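Setting up a self-serve cutlery station for a shared lunch

A cutlery station is the last thing most people think about when they put on a shared lunch, and it's usually where the queue stops. These steps cover a small one that fits on the end of a table. It takes very little time to set up once you have the containers.

This is the layout we use for the monthly lunch at Trilerdale. It works with disposable cutlery, reusable plastic cutlery or a mix of both.

What you need

A table with a wipe-clean top
3 open containers, tall enough to hold cutlery upright
Forks, knives and spoons
Serviettes
A tub for used cutlery
Dish soap and a clean tea towel

Choosing containers

Clear plastic is handy as people can see what's in each container from the other side of the table. Cut-down juice bottles will do, but sand or tape the cut edge first. Mugs are fine for teaspoons and too small for anything else.

Check the height with your longest piece of cutlery. A third of it should stick out over the rim. If less than that shows, people have to put their fingers right down into the container to get hold of it. If a lot more shows, the container will tip when it's nearly empty. A flat stone in the bottom fixes a light container, but wash it first.

Step 1. Clear and wipe the table

Take everything off, wipe with warm soapy water and dry with the tea towel. A damp table leaves a ring under each container and makes the serviettes stick together.

Step 2. Pick the spot

Put the station at the far end of the food, after the salads. If cutlery comes first, people carry it in one hand the whole way along and put it down in odd places while they serve themselves. Yanti Nugroho moved ours to the end last September and we've left it there.

Step 3. Line up the containers

Set the containers in a row along the edge closest to the queue, with a small gap between them. Keep them back from the edge by the width of your hand. Children will reach for the nearest one and pull.

Step 4. Sort and fill

Wash your hands. Sort the cutlery on the clean tea towel before you fill anything. Decide which way up each kind goes and stick to it. Handles up is the cleaner choice, and it's the one to use when guests are helping themselves. Some people stand forks with the prongs up so they can be told apart at a glance. If you do this, hand them out yourself.

Don't pack the containers tight. A full handful should drop in and still move when you tilt the container. Keep the rest in a box under the table and top up when needed.

Coloured cutlery is easy to spot, and it makes strays easier to find when you're packing up. You don't have to match colours to types.

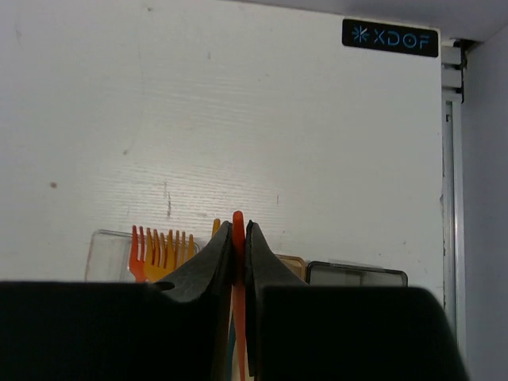
Forks on the left, with brightly coloured utensils alongside.

Step 5. Add the serviettes and the used tub

Serviettes go after the cutlery, weighed down if you're outdoors. Put the used tub on a separate table near the bins. If it sits beside the clean containers, someone will get them mixed up.

Packing up

Wash reusable pieces the same day and dry them fully before they go back in the box. Store the containers upside down.

Questions about borrowing our containers can go to Rosario Pellegrini at the front desk. Please give 2 days' notice.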